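The Trerkbridge Veg Patch Letter

Apr 6, 2025

Sweet potatoes, second attempt

Well, I said last autumn that I wouldn't grow sweet potatoes again, and I have already gone back on it. Quite a few of you wrote in after that grumpy issue to tell me I'd given up too soon, and a couple of you sent photos of your own crops, which was either encouraging or cruel, I haven't decided. Anyway, I'm having another go, and as several of you are starting from scratch this spring I thought I'd put down how I'm doing it this time and what I got wrong before.

First, the thing that muddled me for years. A sweet potato isn't grown from a seed potato the way your earlies and maincrops are. You don't chit it in an egg box and drop it in a trench. You grow it from slips, and a slip is just a leafy shoot that has been pulled off a sprouting sweet potato and given roots of its own. You can buy them by post (mine came last year from a nursery that packed them in damp moss, and they looked like something the cat had been sick on, but they perked up) or you can raise your own from a tuber in the kitchen. Home-raised is cheaper and much more fun, and if you start in April you're a touch on the late side but still fine.

Choosing the tuber

Go for an organic one if you can find it. Some shop sweet potatoes are treated to stop them sprouting, and you can sit and stare at one of those for weeks. I had one on the windowsill so long that I started dusting it. Pick something firm, with no soft patches and no wrinkling, and don't worry about the shape. The long thin ones are easier to stand in a jar and the fat ones are easier to lay in a tray, so you might think about which way you're going before you get to the till.

I usually buy three and eat whichever one looks least willing.

The two ways of sprouting

The jar way is the one we all did at school with an avocado stone. Push a few cocktail sticks into the tuber and sit it in a jar with the bottom third in water. One end grows roots and the other grows shoots, and you want the root end down. It's often the more pointed end, but they don't all read the rule book, and plenty of them are pointed at both ends anyway. If you get it wrong you'll lose a bit of time and it'll sort itself out. Change the water every few days or it starts to smell like a pond.

The tray way is what I've moved to. Fill a deep tray with damp multipurpose compost, lay the tuber on its side, and bury it to half its depth. Then keep it warm, and I do mean warm – above 20 degrees if you can manage it, day and night. A heated propagator is ideal. Mine is an old Dinasix one from a car boot sale with a lid that doesn't quite fit, and it does the job with a tea towel over the top. The airing cupboard will do to begin with, as long as you remember to bring the thing out into the light the minute you see green.

I found the tray gave me more shoots and stronger ones. The jar is nicer to look at, and if you've got children or grandchildren in the house I'd do a jar as well, for the roots.
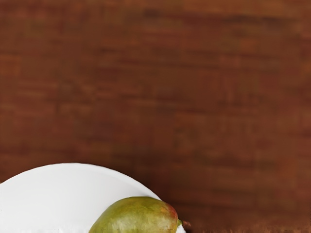
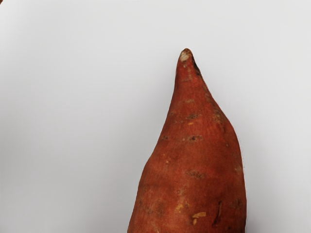 Taking the slips

When the shoots are as long as your hand, hold them low down and twist. They should come away with a little heel, and sometimes with roots already on, which feels like getting something for free. Strip the bottom leaves and stand them in a glass of water. You'll have roots within days if the kitchen's warm. Then pot each one up on its own, deep, so that the compost comes right up to the first leaves.

Don't throw the tuber away after the first lot! It'll keep going. I threw mine on the heap last year after I'd had my first handful of slips, and it carried on sprouting among the grass clippings out of what I can only call spite.

Planting out, and where I went wrong

So, last year. I planted out in May, in a week when we were all in T-shirts, and then we had two nights that took the lot down to brown string. They're tropical plants and they hate the cold, and there's no toughening them up about it. Wait until the frosts are well and truly finished and the soil feels warm to the back of your hand. Up here at Trerkbridge, on the hill, that means June for me, whatever the folk at the bottom of the valley are doing. Harden them off first, too. I skipped that because I was impatient.

My second mistake was spacing. I crammed them in, and the vines go everywhere. Give each one 30 centimetres from its neighbour and a good bit more than that between rows, and be ready to lift the stems now and then so that they don't root where they touch the ground. If they root all along their length you get masses of tiny tubers and no decent ones. I had a whole bucket of what were basically orange pencils.

Third mistake, feeding. I gave them the same rich stuff as the squashes and they made the most gorgeous leaves I have ever grown. They want decent soil, not too much nitrogen, and something higher in potash once they get going. Tomato feed is fine. I use whatever's on offer at Afridi, the hardware shop by the bridge, and the plants have never complained about the label.

This year I'm putting half under cover in the polytunnel and half outside through black plastic, to see whether the tunnel's worth the space. I'll also try a couple in big tubs by the back door. If you're short of room, that's probably the way to go, and they do look rather handsome trailing over the side.

A word on the leaves

You can eat them. I had no idea until a reader mentioned it! The young tips cook down like spinach and taste a bit milder, and they're very good with garlic and a squeeze of lemon. So even if the tubers let you down, you'll get a supper or two out of it. (Please don't try it with ordinary potato leaves, they're poisonous.)

Curing, for the optimists among us

I know it's only April, but I'm writing this down now so I can find it in October. When you lift them, do it on a dry day and treat them like eggs, as the skins scrape ever so easily. Then don't eat them straight away. They need to sit somewhere really warm and a bit humid for 10 days or so, which toughens up the skin and starts turning the starch to sugar. After that, keep them somewhere cool and dark but never in the fridge, where they go hard in the middle and taste of nothing much. Properly cured they'll last well into the winter.

I didn't cure my orange pencils. I roasted them the same night, in a temper, and they were stringy and bland.

Odds and ends

The seed swap box is back in the porch at the Imon Rooms, and it's very heavy on runner beans and very light on anything else. If you have spare chard, beetroot or dill, please pop a few in an envelope and write the name on it. We had a lot of mystery envelopes last time and I'm still not sure what I've sown in the end bed.

I'll have spare slips by the end of the month if the tray behaves. Reply to this email if you'd like one, first come first served, and bring your own pot.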